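Progress report: account access work, Saliba staff portal
Prepared by Liesl Leitner for Noemí Quintero
Period: March

The move from passwords alone to two-step sign-in is on schedule. All 50 pilot users are enrolled through Zundell, and we have started on the remaining 600 accounts. Enrollment stays open through the end of next month. Shared logins in the workshop are still the slow part.
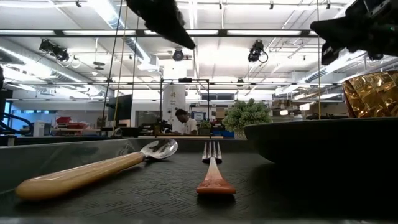

Shared logins exist at 2 sites, and each one has to be split into named accounts before we can turn the old one off. The first site is done. At the second, the workshop staff sign in at the bench, where a fork, a spoon and a dark plate can share a tray with no phone in reach, so codes by text message don't suit them. We have ordered 100 hardware keys from Gallum to cover this group.

Password resets by phone now require a callback to the number on record. Help desk calls take longer as a result, and we expect that to ease once self-service reset is live.
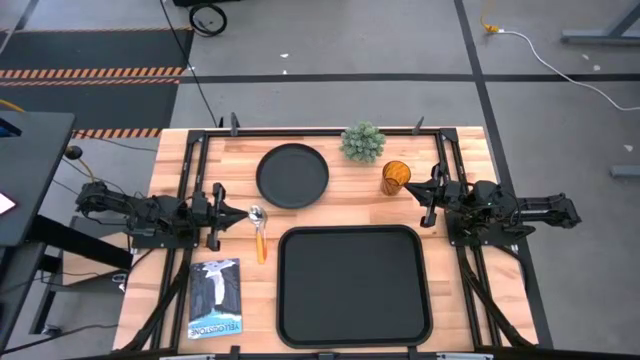

Self-service reset is built but not released. Nemex found that old reset links stayed valid after a password change. The fix is in testing. Still needed from you: approval to lock accounts that miss the enrollment deadline, and a contact for contractor accounts.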